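Projects > Small Grants > Sotudberg Tidy Rooms > Updates

Search updates Go

Second update for Dennis Tanui, 14 February 2018

Hi Dennis,

You asked for the short version this time, so I'll try! The grant was $1,285 and we've spent $532 of it, mostly on shelving from Zaneck and the good labels. The rest is set aside for the Aguiar Street room, which gets painted before we move anything in. I still owe you two receipts – they're in my other bag and you'll have them by Friday.

The big shelves are done. Craft paper, games and spare linens all have a home now, and people are even putting the scissors back (I know!). What's left is the fiddly stuff: nail polish, little bottles and jars, small toys, all the bits that used to float around in drawers. I didn't want to spend grant money on fancy organizers for those, so we're trying cut-down cardboard boxes first. The edges come out pretty ragged and I don't mind a bit. If the idea sticks, I'll get someone with a steadier hand to do the next batch.

Small things, with the pink and lilac box on the blue cloth:
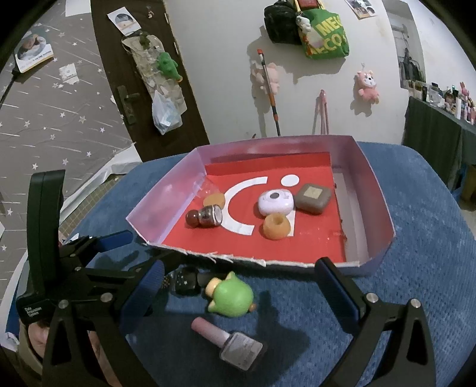
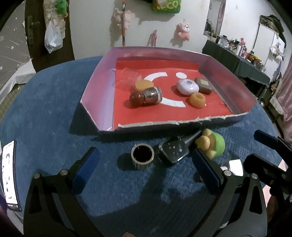 What I need from you

Just a yes or no on moving the paint money forward to July. The Notano people can't give us the room any sooner, and I'd like to tell them this week – a one-line email is plenty.

Thanks as always,
Gemma Ruggiero

Related updates
Sotudberg Tidy Rooms: first update
Shelving delivery from Zaneck
Aguiar Street room: paint colors
How to send us your receipts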